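# Tremblay Newsroom Guide, Section 4: Setting Up a Celebrity Watch List 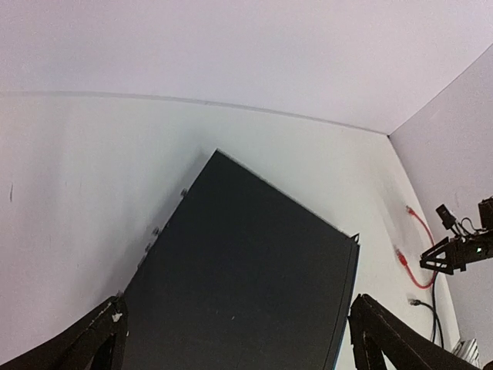
A watch list collects all new items about one public person in a single place: news stories, agency photos, interviews and posts from the official accounts. The entertainment desk uses it every day, so please make the settings carefully the first time. Later changes are possible, but they do not apply to items which are already collected.

You need an editor account for this section. If you have only a reader account, ask Kendra Fraser to change it.

## 4.1 Create the list

1. Open **Desk** and choose **Watch lists**.
2. Click **New list**.
3. Type the name of the person in the form your publication prints it. For actors with a stage name, use the stage name here and put the legal name in the field **Also known as**.
4. Choose a category: Film, Television, Music, Royals or Other. You can select up to 2 categories.
5. Click **Save draft**. The list is not active yet.

**Note:** The name field accepts accents and hyphens. Please don't add titles like "Sir" or "Dame", they disturb the matching.

## 4.2 Connect the sources

1. In the draft, open the tab **Sources**.
2. Switch on Humico for agency photos and Cultanus for text stories. Both need the password of your desk, not your personal password.
3. Under **Official accounts**, paste the address of each account of the person.
4. Click **Test sources** and wait for the result. A green mark must appear next to every source. If you see a gray mark, the password is wrong or the source is not included in your contract.
5. Click **Activate**.

The first collection takes around 19 minutes. During this time you can leave the page – the work continues in the background.

**Caution:** Do not activate the same person in two lists. The system will collect every item twice and your editors will receive double alerts.

## 4.3 Set the alerts

1. Open the tab **Alerts**.
2. Choose **Immediate** for premieres, awards, engagements and births. Choose **Daily summary** for street photos, fashion and interviews.
3. Add the e-mail addresses of the editors on duty.
4. Enter a limit for the number of items per day. The highest possible value is 398.
5. Save.

When the limit is reached, the list stops sending and shows a yellow bar. Items are still collected and you can read them in the archive.

## 4.4 Sensitive stories

Some items come with the label **Check first**. It is used for health, children, court cases and reports of a death.

- Do not publish from the alert. Open the full item and read the note of the agency.
- Look for a second source. A repost of the same story is not a second source.
- Photos of children stay locked until the editor in charge opens them. At our desk this is Demetrius Crenshaw.

**Caution:** The button **Send to page** has no question before it. After one click the story is in the Wurnden page system, and it can be removed only from there.

## 4.5 If something does not work

**Error 173** means that the name is too common. Add a film title, a band or a series in the field **Context words** and save again.

**No photos arrive:** Check the tab **Sources** first. The photo connection must be renewed every year in September, and until it is renewed you receive only captions.

**Wrong person in the list:** Open the item, click **Not this person** and confirm. Similar items will be sorted out from the next collection.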